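Call for Participants: Remote Operators for a Robot Grasping Study

Terkero Lab is looking for adults to take part in a study on how people guide a robot gripper using only a wrist camera view.
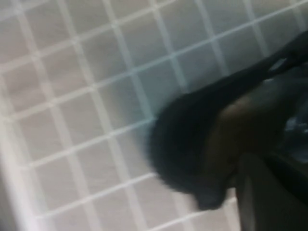

Do I need experience with robots?
Most of our participants have none, and the first session begins with a practice block that covers the controls.

The study compares two ways of collecting demonstrations for grasp learning. In one, you steer the arm through each approach yourself. In the other, you correct an approach planned by our software, Judorano. We have 1696 demonstrations so far, 692 of them corrections, and need almost 1000 more before we can train the final models.

What you will do: two sessions of 59 minutes each at our Cotine Street site, seated at a workstation. You will practice, run the trials, and fill in a short survey on effort — no preparation needed.

Who can apply: anyone 18 or older who can use both hands on a game controller and read English. Glasses and contacts are fine. If you took part in our earlier Majali study, please do not apply, as your results could not be compared with the rest.

You will be paid for each session, including the first if you decide to stop there. Sessions run through February, with evening slots from 6 p.m.

To apply, fill in the sign-up form on the Terkero Lab page and list the times you are free.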